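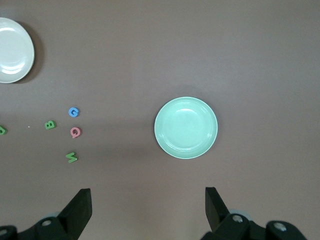
Foam letters and two plates on a test table in Cleden, seen from the wrist of the robot arm.

New house rules for robot arms that work at a shared table came into use in Cleden on Friday. They were written by the small test laboratory Barkavberg, which studies how robots handle ordinary things from the home, and they will be tried until the end of September before a final version is printed.

The rules fill 20 pages. Most of them concern what must be done before the arm moves at all. The operator has to look at the table, write down which objects are on it, and remove everything that does not belong to the task. The gripper must be opened and closed once with nothing between the fingers. The screws that hold the fingers must be checked by hand every morning, and again after any hard contact with the table.

"We had good habits already, but each person had his own," said Delyth Gwynne, who led the writing. "One colleague checked the screws in the morning, another one in the evening, and a third when he heard a noise. When you then compare two results, you do not know what you compare."

The laboratory went through its own notebooks before the work began. Out of 1,409 recorded trials, 114 could not be used afterwards. In the greater part of these the robot had made no mistake. The notes did not say where the objects had been placed at the start, or the operator had moved something with the hand during the trial and had not written it down.

For this reason the longest chapter is about small objects. Toy letters, which are often used in sorting tasks, receive a page of their own. A letter that lies on its side can be read as another letter, both by a person and by a computer, so the rules ask that its direction is noted together with its colour. An M that is turned must be recorded as an M, with the word "turned" after it. Letters that are only partly inside the view of the wrist camera are to be recorded as "partly seen", and the operator may not guess the name from the picture alone.

Plates and shallow dishes have a shorter section. It deals mainly with light. A shiny surface gives a bright spot, and this spot can be taken for an object or can hide the edge of one. Operators are asked to leave the lamps in the same position for a whole series and to make a note when the blinds are opened. Crumbs and dust should be wiped away between series, but not in the middle of one, as the table should stay the same from the first trial to the last.

The safety part is strict. No hand may be over the table while the arm has power, also when it stands still. If an object has to be put back in its place, the operator must press the stop button, wait until the light on the control box has changed, and only then reach in. After 30 trials the operator has to take a break or give the place to a colleague. According to Gwynne, this last point was discussed longer than all the others, and some of the staff still find the number too low.

Two sets of forms belong to the rules. The first, called Quan, is filled in before a series and contains the list of objects and their positions. The second, called Ela, is used when something has gone wrong, for example when a plate has been pushed from its place or a letter has been dropped. Both are on paper for the moment. An electronic version is planned, but the laboratory wants first to see which questions people leave empty.

The rules do not replace the safety instructions from the maker of the robot, and they have no legal force. Other workshops and schools may copy them without payment, if they send back a short report about what did not work. Teachers who have only one arm for a whole class can ask for a shorter version, in which the chapter on record keeping is reduced to a single page.

Comments can be given in writing at the front desk of the laboratory in Cleden. Gwynne will read them together with the operators when the trial period is over.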